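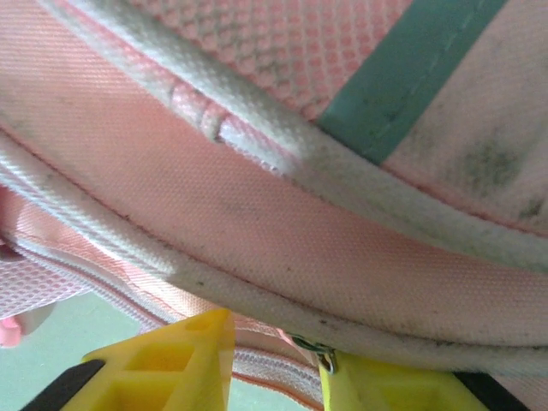
Wrist camera view of the zipper side of the pink backpack, with the yellow fingers on the fabric.

Tretonix Zinis two-arm kit: a review after one school year
by Danilo Sarmiento

I lead the robotics club at the Gondo school together with one colleague from the physics department. Our students are between 14 and 17 years old. For several years we worked with small wheeled robots, and they are good for learning, but the older students became bored with lines on the floor. They wanted arms. Last year we received a budget of about 2000 dollars and we bought the Zinis kit, the version with two arms and a wrist camera. The price was 1540 dollars with shipping. What remained we spent on profiles, wood and panels for the walls.

I write this review for other teachers, because when I looked for opinions before buying, I found only texts by people who had used the kit for one weekend.

Assembly

The kit arrives in many small bags, and the bags are numbered in a different order than the steps of the manual. The manual has 70 pages. The drawings are clear, the text less so, and in two places the left arm and the right arm are exchanged. Our students discovered this only when the second shoulder was already closed. They had to open it again, which cost one full meeting.

The screws are of good quality. After the whole year I have only one with a damaged head, and I know who did that (it was me). The joints go together without force. I recommend that one pair of students builds one arm and another pair builds the other arm at the same time, on the same table, so that they can compare. We first tried to let everybody work on the first arm and it was too crowded.

Both arms are mounted on one aluminum rail at the front of the table. I like this solution very much. If the distance between the arms is wrong for the task, you loosen the bases, slide them and tighten again. Please mark the position with a pencil before you do it. We did not, and all the recordings from before became much less useful.

The cables

The cables are purple and they are long. They go in loops from the base to the gripper, and this is my biggest complaint. The length is necessary so that the wrist can turn, but when the arm comes close to its base the loop has nowhere to go. Twice it hooked on an object on the table and pulled it. We asked El Fassi, the shop where we ordered, if shorter cables exist. The answer was polite and fast, and the answer was no. They sent us a few extra clips without charge. The clips help somewhat.

The tray under the rail is perforated, and you can pass the cables through it and tie them. In practice it also became the place where students leave things. I stopped fighting about it.

What we did with it

The main project of the year was the backpack. The students chose it themselves. The task sounds simple: one arm holds the bag, the other arm finds the zipper and opens it. Every child of four years can do this. For the arms it is very hard, as the fabric moves when you touch it, and the bag never lies two times in the same form.

We work by demonstration. A student guides the arms by remote control, the computer records the movements and the camera pictures, and later the program learns from these recordings. By June the club had 1487 recordings on the disk. Not all of them are good. The younger students recorded in a hurry before the bus, and it is easy to see which ones are theirs.

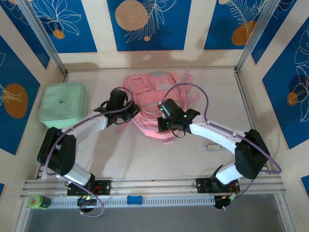 The two arms over the backpack on our table. The green pouch was the second object of the project.

The pouch is much easier than the backpack. It is padded, so it keeps its shape, and the zipper seam goes around the top edge where the arms can reach it well. If I started again I would begin with the pouch and take the backpack only in the second half of the year. The backpack has straps and buckles that spill out to the sides, and it has mesh, and white piping, and the piping is exactly as high as the fingers would like to grip. Very often the program decided that the piping was the thing to pull. When we looked at the wrist pictures we understood it better. The zipper and the piping are so close together there that I also had to look twice.

The walls around the table are our own addition and do not come with the kit. One student's sister helped us choose the blue panels with the white leaves. I was afraid that the pattern would disturb the learning. We made a small comparison with plain cardboard placed in front and did not see a difference, but it was only one afternoon and I would not call it a proof.

The grippers

The fingers are plastic and have pads. They are soft enough that they do not damage a bag and stiff enough to hold fabric. For thick fabric the grip is good. For a small metal zipper slider it is weak, and the slider turns away if you do not take it straight. We glued a thin piece of rubber on one finger, which was better for some weeks, and then the rubber came off. Tretonix sells a narrower finger, but I have not tried it, so I cannot say if it is worth the money.

The indicator lights are very practical for a teacher. From the other side of the room I can see if something is powered, and I can say "hands away" without walking there.

The software

It works on the school computers after a long installation. I needed two evenings. The recording program is simple and the students learned it faster than I did. The training program is another matter. Error messages are sometimes only a number, and the number is not in the manual. The forum of the users is friendly, but it is small, and you can wait several days for an answer.

One more point: the software saves the recordings with the date only, without the name of the student or of the task. We added a notebook made of paper. Whoever records writes a line in it. It is old-fashioned, but I would do it again.

Did it work?

In part. At the presentation for the parents the arms opened the pouch well and the backpack sometimes. In the regional meeting our team did not win anything, but another school asked us for our recordings, and the students were proud of this for a long time.

Good points
- strong joints, good screws
- rail with movable bases
- two arms for a price a school can still discuss
- the seller answers letters

Weak points
- long cable loops
- mistakes in the manual, left and right
- weak grip on small metal parts
- error numbers without explanation

I would buy it again for students from 15 years. For younger ones I would take one arm only and wait with the second. My mark is four of five.

Last updated: 19/10/2025

Comments

Ritva_K
Thank you for this. We have the same kit and also lost an evening because of left and right in the manual! Did you write to Tretonix about it?

D. Sarmiento
Yes, in spring. They thanked me and said the next edition will be corrected. I have not seen the next edition.

oldbenchteacher
For the cables, try spiral wrap from the elbow down to the base and leave only the wrist part free. Our loops are half as high now. Don't wrap the wrist, I did and broke a connector.

Mbali
Which rubber did you glue on the finger? We used a piece of bicycle tube with contact glue, and it has held since the winter.

D. Sarmiento
It was a thin sheet from a craft shop, I do not remember the name. I will try the bicycle tube, this is a good idea.

pjotr77
How many students can work at one time? We have 16 in the club and only money for one kit.

D. Sarmiento
Four at the table is comfortable. The others can check recordings on a second computer, and there is always enough of this work. With 16 I would make groups by day.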